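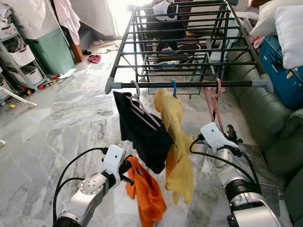 Fargate two-arm teleoperation kit, laundry task: left gripper on an orange cloth, right gripper just below a pink hanger.

Fargate Two-Arm Teleoperation Kit

Fargate is a pair of robot arms and a matching pair of hand controllers for showing a robot a task by remote control. The operator moves the controllers, the arms follow, and the kit records the camera views together with the arm and gripper positions. The recordings can then be used to train a policy on the same arms.

The kit is sold by Drokia to university labs, small companies and anyone else who needs demonstrations of everyday two-handed work. Most buyers use it for household jobs: hanging and folding clothes, clearing tables, putting things in bins.

What you get

Two follower arms, left and right, with parallel grippers
Two hand controllers with trigger grips
Head camera with mount
Foot pedal (start, stop, discard)
Control box and power supply
Cable set with strain relief clips
Tineo recording software, one license per kit
Printed setup guide

The base and the recording computer are not included. See Requirements.

How it works

Each controller has the same joint layout as the arm it drives, scaled down to sit on a desk. When you bend the elbow of the controller, the elbow of the arm bends. There is no joystick mode and no menu to learn. The trigger opens and closes the gripper in proportion to how far you pull it, so you can hold a sleeve lightly or pinch it hard.

One press of the pedal starts an episode. A second press ends it and saves it. Holding the pedal for 2 seconds throws the episode away. Both hands stay on the controllers the whole time.

Hand guiding

The arms can also be taught by hand. Switch the control box to Guide and the motors carry only the weight of the arm, so you can take hold of the forearm and move it where you want it. This is useful for start poses and for short reaches that are awkward from the desk. In Guide mode the grippers are worked with the buttons on the control box.

We don't recommend hand guiding for long cloth tasks. Your own arms end up in the camera view, and it is hard for one person to guide two arms at once.

Working with cloth and hangers

Clothing on a hanger is the task we are asked about most. It needs both grippers. One holds the cloth up while the other brings the hanger to it, and the operator has to keep track of the opening in the fabric while both are moving. 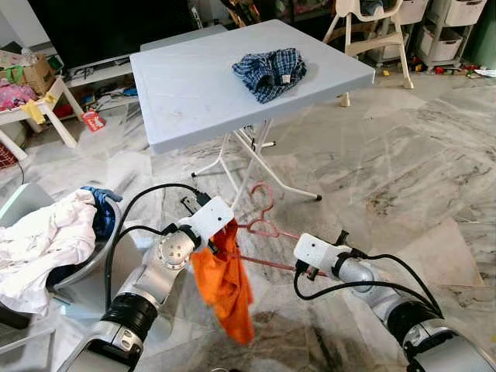

A few things help. Take the cloth near a corner or a shoulder seam and lift it high enough that the lower part hangs free. Hold the hanger at one end of its body and leave the hook clear, or you will have to let go and grip it again before it can go on a rail. Thin plastic hangers can turn in the grip if the trigger is pulled only halfway, so close fully on hard items and save the light grip for fabric.

Vary the setup between episodes. Change the garment, the hanger color and the starting position. Lwazi Matlala, who runs our operator training, has new operators record 20 practice episodes and delete them all before they start on the ones they mean to keep. A first usable set for a single hanging task is 600 episodes. Some customers record more, especially if the same policy has to work in several rooms.

Recording with Tineo

Tineo shows the camera view live and marks dropped frames in red on the timeline. Episodes can be trimmed, labeled and sorted after a session. Notes can be attached to a single episode, such as "regrasped" or "hanger slipped," and searched later. Failed attempts can be kept under their own label.

Files are saved to a local drive. An internet connection is needed only to activate the license.

Specifications

Arms: two, mirrored
Gripper type: parallel, two-finger, white housing
Recording rate: 60 frames per second
Teaching modes: remote control, hand guiding
Stop button: on control box, latching

Requirements

A rigid base or cart for both arms. The Motaung cart fits without drilling and is sold separately. You also need a Linux computer with a dedicated graphics card and a clear desk for the controllers. Keep people and pets out of reach of the arms during remote control.

Cable care

Gripper cables run on the outside of the arm. Leave a loop at each joint and check the clips before a session. A cable pulled tight at full reach will wear at the connector. Replacement cables are stocked for both sides, so state left or right when ordering.

Ordering

Kits are built to order. Send your shipping address and mains voltage with the request. Spare gripper pads, pedals and extra Tineo licenses can be added to the same order.

Page updated August 2, 2025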